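Print
E-mail

Review: the Jalona countertop oven, after one winter and one spring of use
By Ye-seo Ki
April 13, 2019

I bought the Jalona countertop oven because the big oven in our apartment takes a very long time to become hot, and I cook mostly for two people. Before buying I read many reviews, and most of them were written after one weekend. I decided to wait until I knew the oven well before I wrote mine. English is my third language, so please excuse me if a sentence is not so elegant.

First, the size. The shop in Astimbridge had it standing on a high shelf, and there it looked small. At home it did not look small. You should measure your counter from the wall to the front, and then think also of the door, which needs free space when it is opened. I did not think of the door. For the first week I had the oven turned the wrong way, and I was hitting the handle with my elbow whenever I passed with a pot. Now it stands with the door toward the middle of the counter, where I have the cutting board, and this is much better. I can take out the tray and set it down on the board in one movement.

The controls are simple knobs, and I like them very much. There is one for the temperature, one for the function and one for the time. My sister-in-law has a Drastcombe oven with a touch panel, and she must dry her fingers before it will obey her. With knobs you can have flour on your hands. My only complaint is that the numbers on the temperature knob are printed in thin gray. In the evening I have to bend down to read them.

Now the heat. I tested it with an oven thermometer, and in the middle of the rack it is quite correct. At the back it is hotter, so cookies at the back become brown earlier and I turn the tray once. Setting 5 on the toast function gives a medium brown slice on the top side, and the bottom side stays paler. If you want toast that is the same on both sides, this oven will disappoint you.

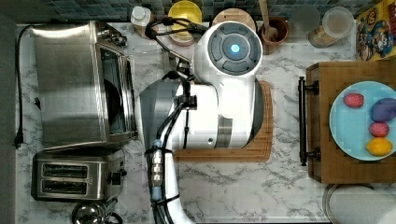
For this reason I did not give away my old two-slot toaster. I had planned to, and I had even promised it to Mrs. Wang from downstairs, but after two weeks of pale toast I had to tell her that I was keeping it. The toaster does two slices evenly, and quicker. The oven is for everything else: open sandwiches with cheese, a small chicken, roasted vegetables, yesterday's pizza, and fish when I do not want to heat the whole kitchen. In June, when it is already warm here, I expect to use it even more.

Cleaning is the part where I must take away some points. The crumb tray slides out easily and can be washed by hand. But the brushed metal on the top shows every finger, and if you wipe it across the lines it looks worse than before. Wipe along the lines, with a cloth that is only a little damp. The glass of the door is dark, so it hides the small splashes well, but it also hides the food. I often open the door to see if the cheese is ready, and then the heat goes out.

The cord is long enough for me. I would have liked a place at the back to wind up the part that is not needed. The instructions say that the oven should not share an outlet with another strong appliance. I boil water first, and then I turn the oven on. It is a small habit and I have become used to it.

About the noise: there is a fan, which you hear but which does not disturb a conversation. The timer ticks. At the end there is one bell, quite loud, and it cannot be made softer. If you have a sleeping baby near the kitchen, you should know this before you buy.

The booklet contains 48 recipes. I have tried five of them. The baked apples were very good, the lemon chicken was dry, and the other three were ordinary. For the chicken I would take ten minutes away from the time they give.

Would I buy it again? Yes, but I would first measure the counter properly, and I would not believe the box when it says that it replaces the toaster. For a person who lives alone, or for a couple, it is enough for most dinners. A family of five will find the tray too small and will be baking in two rounds.

I give it four stars. The missing star is half for the toast and half for the gray numbers.

Print
E-mail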